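Product Review: Ostia Fabric Scissors and Thread Snips Set, supplied by Plandska

The Ostia set was purchased for use in the textiles room of a community learning centre, where it replaced a mixed collection of older shears. The set comprises one pair of long-bladed shears, one pair of spring-action snips and a zippered storage pouch. It was assessed over one full term of evening classes in garment repair and beginner quilting, with 18 learners enrolled.

The shears arrived well adjusted. They cut cleanly through quilting cotton, linen and two layers of mid-weight denim. On heavier canvas the blades tended to separate near the tip, and learners with smaller hands reported fatigue after prolonged cutting. The handles are moulded for right-handed use only. Plandska lists a left-handed version, but it was out of stock at the time of ordering and remained so in August.

The snips are the stronger half of the set. The points meet precisely, the spring is light, and the action is quiet enough for a shared classroom.
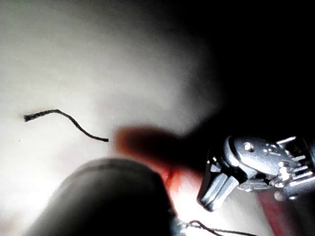 Polyester and cotton threads presented no difficulty. Waxed linen thread required a firmer squeeze, and metallic embroidery thread should be kept away from these blades altogether — a small nick appeared on one pair after a single session of couching. The Carnex snips previously held by the centre tolerated such treatment better, although they were heavier and considerably less comfortable.

The storage pouch is inadequate. Its zipper failed in week 9 and the lining offers little protection against the points of the shears. A rigid case would be preferable wherever tools are carried between rooms.

Care instructions are brief but sensible. The pivot screw should be oiled lightly and the blades wiped down after cutting synthetic wadding. Replacement springs are sold separately.

The set is recommended for general sewing instruction, with reservations regarding heavy fabrics and left-handed learners. Centres that already own satisfactory shears should consider purchasing the snips on their own.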